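How to Request Court Records in a Criminal Case

Print this page | E-mail this page

Most filings in a criminal case are open to the public unless a judge has sealed them. The steps below apply to the Plummont district court and, with small changes, to the Flandham annex.

1. Find the case number. Search the Golob index by the defendant's last name and the year of filing. Write the number down in full, with the letters at the end.

2. Fill out Form 149. List each document by title and filing date. "All records" is not accepted as a title - the clerk will return the form.
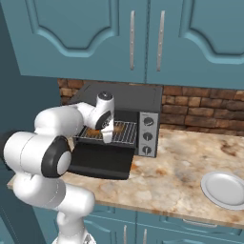 A reader in Flandham wrote that the annex also returns forms with no filing date, even when the title is correct. Enter the date from the docket sheet, not the date of the hearing.

3. File the form at the records window before 4 p.m. The search fee is $20 per case. Certified copies cost extra and must be marked on the form at this stage.

4. Wait for the notice. The clerk has 42 days to release the records or state in writing why they are withheld. 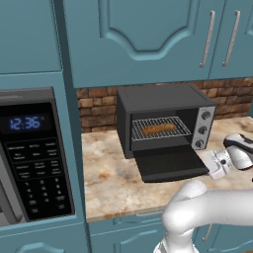
If part of a record is withheld, the notice must name the rule that applies. Witness addresses and medical reports are the usual cases. An appeal goes to the presiding judge by letter, with a copy of the notice and the original form attached. There is no fee for the appeal.

Sealed indictments do not appear in the index until the seal is lifted. Repeat the search later under the same name.

Contact Jolel Public Records Guide | Copyright Jolel | Back to top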